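A day out at the Lirnden home security fair
9/10/23

I've been meaning to sort out an alarm for our house for ages, so when I saw that the Lirnden fair had a whole hall for locks, alarms and door cameras, I bought a ticket and got on the early train. It took me 20 minutes just to find the right entrance (the signs send you round the back of the car park), but once I was in I had a lovely time!

There were 392 stands according to the map, so I didn't even try to see them all. I'd made a short list the night before at the kitchen table and stuck to it, more or less, apart from a long stop for coffee and a very good cheese roll. 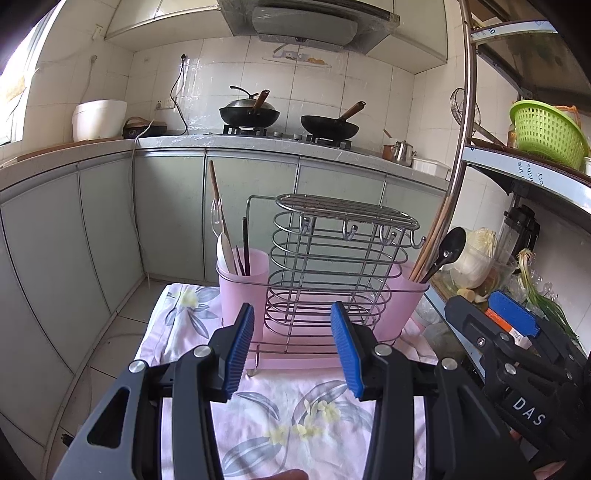 The Dikau stand

Dikau make wireless alarms, and theirs was the busiest stand I visited. You could have a go at setting up a starter kit yourself, with a keypad, a siren and 3 door sensors. I managed it on my second try - the first time I paired the same sensor twice and couldn't work out why the keypad kept grumbling at me. The siren is LOUD. They'd put it in a padded box and people still jumped.

What I liked was that you can run it without paying every month. You lose the call centre, but you still get the alerts on your phone. The kit was 477 at the show price, which made me gulp a bit, and the man ahead of me in the queue said so out loud.

Lemma and their locks

I nearly walked past Lemma and I'm glad I didn't. They had a row of front doors standing up on their own, each with a different lock, and you could try them with a code, a fob or a plain old key. The fob was my favourite. The code pad was fiddly with cold fingers, and I did wonder how it would cope with rain blowing straight at our porch. I asked, and was given a leaflet.

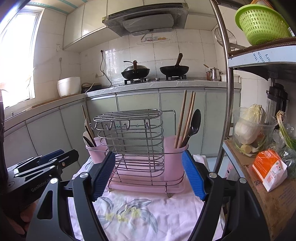
Clusov's talk on window sensors

I got the last seat for this one. It was mostly about where to stick sensors on old wooden frames that swell and shrink, and we have a houseful of those, so I took pages of notes. Their advice was to check the gap again in June if you fit them in winter. The sound kept dropping out, but the slides were clear.

I came home with sore feet, two tote bags and no alarm. I'm leaning towards the Dikau kit and will have another look at the price once I've measured up the back door.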